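Is "sorted metal" recycling worth the bother, or is it a con?

4 min read

ermelinda_s
Our council has started pushing a scheme called Entili. You take old computers and odds and ends to a drop-off point in Erkholm, already taken apart and sorted, and they pay you in vouchers by weight. The leaflet says a careful household could make £80 a year. I've got a loft full of dead PCs and I'm tempted, but I've heard this sort of promise before. Has anyone here done it and come out ahead?

vidalin_g
I did it from last July until I got fed up. My total was £13 in vouchers, and you can only spend them in the scheme's own shop, where a reconditioned kettle costs more than a new one at the supermarket. I would like to meet the household that made £80. I suspect they live in a scrapyard.

Larasati P
Bit harsh. I've had more than that, and I only do it on wet afternoons. It depends what you bring. Plain steel pays next to nothing wherever you go. Copper and boards are where the money is, and if you turn up with a bag of PC cases then of course you'll be disappointed.

vidalin_g
Then the leaflet should say so. It has a photo of a smiling family holding a PC case.

melur.n
I used to work on the counter at a scrap merchant's, so a few things the leaflet leaves out. Mixed loads get paid at the rate of the worst thing in them. One steel screw left in a piece of aluminium and the whole piece drops a grade. People would spend all evening with a screwdriver and get the same price as the chap who tipped his out of a wheelbarrow.

Bring a magnet. If it sticks, it goes in the cheap pile. If it doesn't, it might be aluminium, brass or some kinds of stainless, and you need to look harder. I keep the small stuff in trays so it doesn't end up all over the floor.

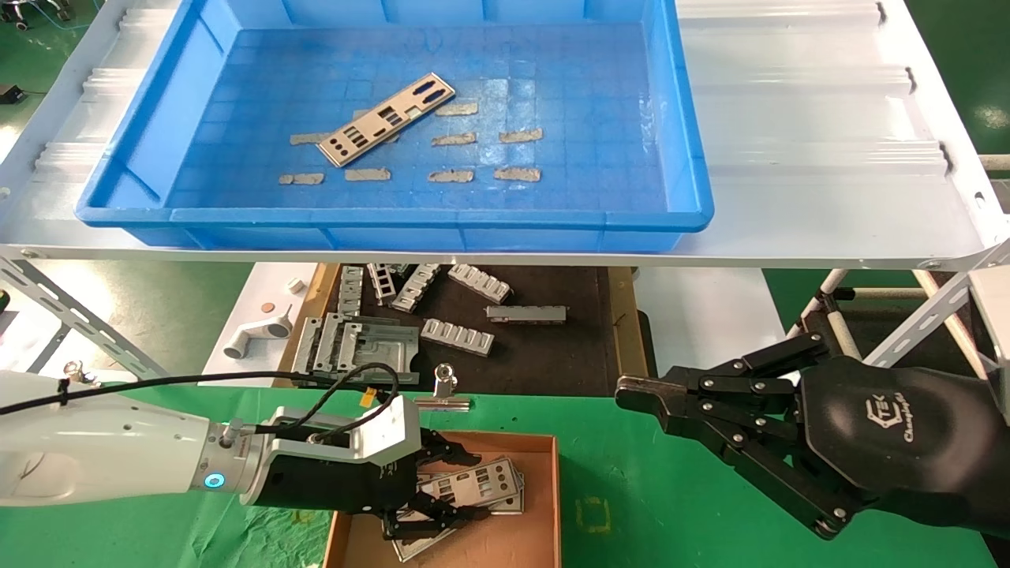

Is it worth separating out the little bits, or should they go in with the big ones?
Put them in with the big ones if they're the same metal. Small pieces weigh so little that a separate bag of them often won't reach the minimum the yard will weigh, and you'll be sent home with it.

Sigrún Ø
I'm less bothered about the money than where it goes afterwards. Entili says everything is "responsibly processed by our partners". Which partners? I emailed twice. The first reply thanked me for my interest. The second sent me the same leaflet.

Larasati P
To be fair, most people who run these things don't get to see the far end of it either. It gets sold on to a bigger yard, then a bigger one.

Sigrún Ø
In which case they shouldn't be using the word "responsibly" on a leaflet. I don't think that's an unreasonable thing to ask.

melur.n
Sigrún has a point. Steel will almost always get melted down because it's easy and somebody wants it. Circuit boards are a different story and I'd want a name before I handed any over. The yard at Skultbridge will tell you who buys theirs if you ask at the desk, and they pay cash into your bank. Their prices change every week, mind, so ring first.

vidalin_g
Skultbridge is a 40-minute round trip for me. There goes the profit in petrol.

melur.n
Only if you make a special journey. Save it up until you're going that way.

ermelinda_s
Thanks, all. I weighed what's in the loft and there are 8 towers, mostly steel by the sound of it. What about wiping the hard drives? The leaflet says Entili will do it for free.

Larasati P
They did mine. I got a certificate.

Sigrún Ø
A certificate is a piece of paper. Take the drives out and deal with them yourself before anything leaves the house.

vidalin_g
Agree with Sigrún for once. And check whether any of the towers still work before you strip them. I sold one as a complete machine for more than my whole year of vouchers, to a man who wanted it for old games.

Larasati P
I still say it's fine if you go in with low hopes. I'd rather have a bit of something than a loft full of nothing.

ermelinda_s
I'll try switching them on at the weekend and ring Skultbridge about the rest. Not holding my breath for the kettle.

Related threads
Trarketti garden shredder: does it really take branches?
Council wants a fee for the brown bin again
Old paint tins, who will take them?
478 replies: is rinsing yoghurt pots pointless?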